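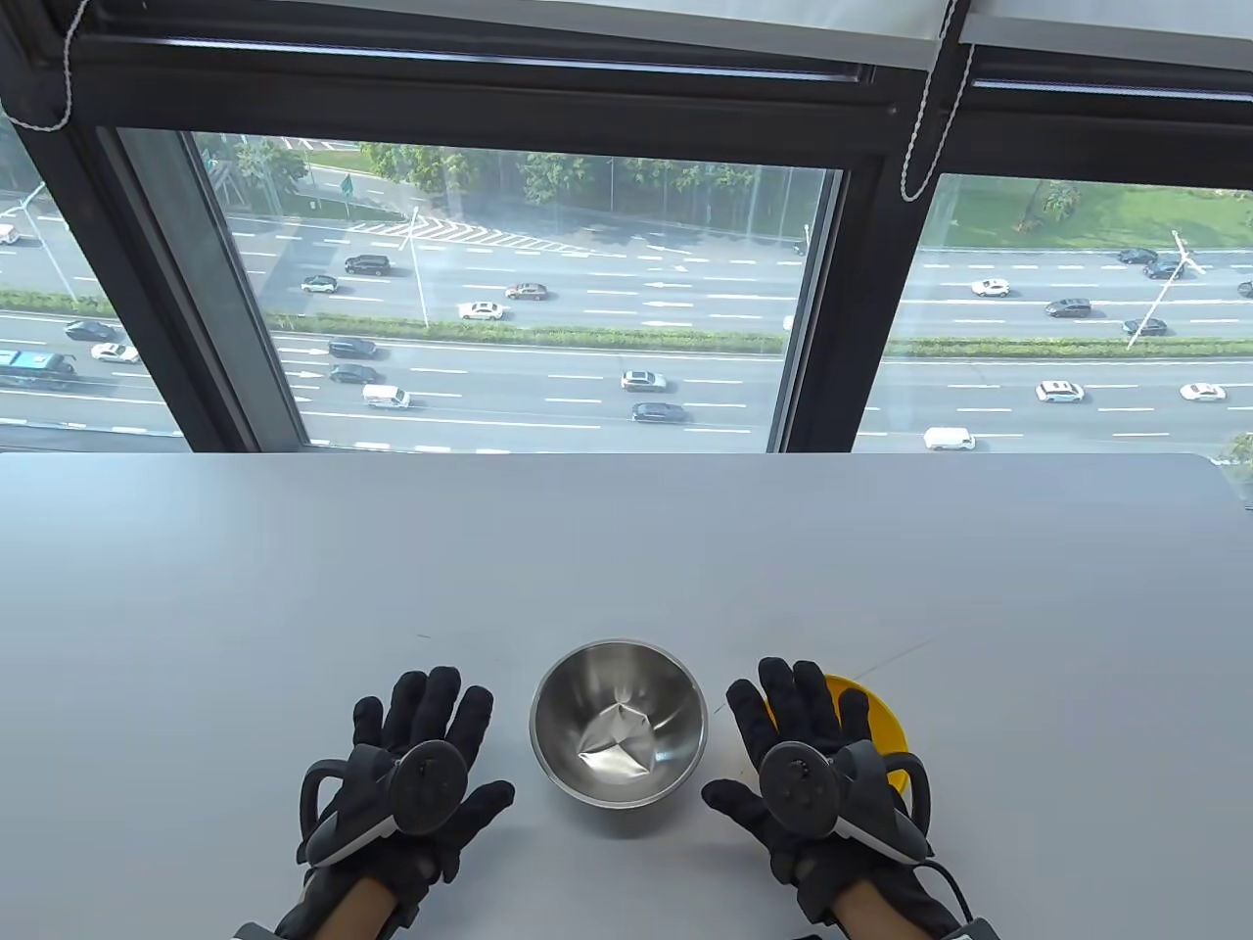
The Case Against the Clear Table

By Nayeli Solís

My mother-in-law, Aino Kauppinen, believes a table should have nothing on it between meals. She wipes hers down after breakfast and defends it until noon. I have watched her move a guest's reading glasses to a drawer while the guest was looking for them.

I used to admire this. When we moved to Skormont I bought a white table, which is the kind of purchase you make when you've pictured yourself as a calmer person. It was spotless for two days. Then a steel bowl settled in the middle of it, and I have come to think the bowl was right.

A steel bowl has no airs. You can mix a salad in it, leave your keys in it, or toss a ball of foil at it from across the room. Foil in a bowl counts as put away. The same foil on bare tabletop is litter, and somebody will sigh at it.

Plates are trickier. A yellow plate left out looks cheerful for an hour and then starts to look like an accusation, so I try to keep the thing moving.

As for scratches, I've stopped apologizing. My neighbor Stelios Kouris spent $300 having his table refinished and now eats standing at the counter so as not to hurt it. He has a lovely table. I've never seen anyone sit there.

Aino visits again in November. She will put my bowl in a cabinet, and I will thank her, and after her train leaves I'll go and get it out.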